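Kapitel 4
Beispiele sammeln

Wer ein lernendes System anpreist, redet gern vom Modell und ungern von den Vorführungen, aus denen es gelernt hat. In den Berichten steht dann ein Satz wie »Es wurden 771 Demonstrationen aufgezeichnet«, und damit ist die Sache erledigt. Wie viele davon am selben Tisch entstanden, bei gleichem Licht und von derselben Hand geführt, erfährt man selten. Dieses Kapitel handelt von kleinen Tischarmen, die einen Stift führen, und von der Frage, was solche Zahlen wert sind.

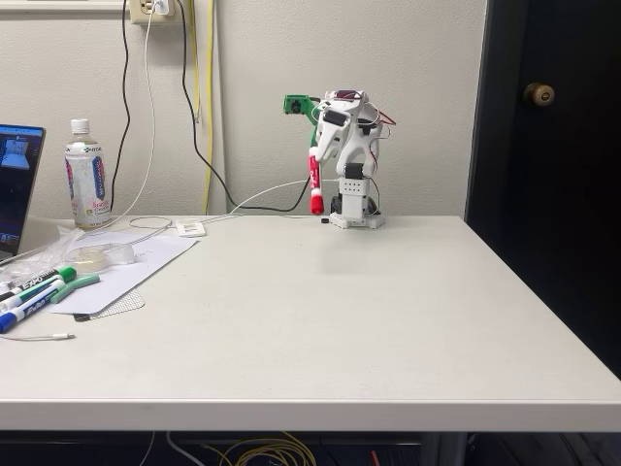 Im Projekt Iltanis verwarf Haiyan Meng von den ersten 100 Durchläufen 30. Man kann das für streng halten. Rupert Berchtold, der dieselben Daten für Brekach noch einmal durchsah, hielt es für zu milde: Er fand unter den behaltenen Durchläufen etliche, in denen der Stift schräg im Greifer saß und trotzdem »erfolgreich« vermerkt war. Was Erfolg heißen sollte, hatte man erst im März festgelegt, als der größte Teil der Aufnahmen schon vorlag.

Mehr Daten heilen einen solchen Fehler nicht. Ob sie ihn wenigstens verdünnen, wie oft behauptet wird, ist nach meiner Kenntnis der Protokolle nicht belegt. Abschnitt 4.1 beginnt deshalb mit dem Protokoll, Abschnitt 4.2 mit der Frage, wer es ausfüllt.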